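Wednesday, late

Day one of the tomato seeds and I am so excited I can hardly sit still! The packets from Castar came this morning, finally, and I tore into them before I even had my coffee. Two kinds this year: Evangelista, the fat ribbed one I grew last summer, and Draris, a yellow cherry I've never tried. I filled 48 cells with the fine mix from Stosano and pushed the seeds in with the end of a pencil, then watered from underneath so nothing would float off (lesson learned last year, when I had seedlings coming up in all the wrong corners).

The Draris packet says 60 days to ripe fruit, counted from planting out. If the frost lets me plant on time I could be eating yellow tomatoes before the end of July – on toast, with too much salt. I can taste them already!

Next job is the garden plan, and I mean a proper one this time, with the beds drawn to scale and the beans moved off the shady side. I keep going back and forth about basil between the rows or basil in pots by the door. Probably both. The drawing has to happen on a big screen, something like the black HP on the white table, dark for now, because squinting at bean rows on my phone gave me a headache last spring. Tomorrow, straight after breakfast, beans first.
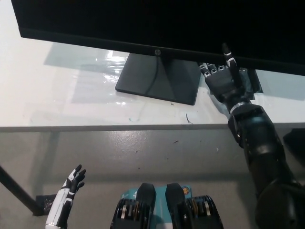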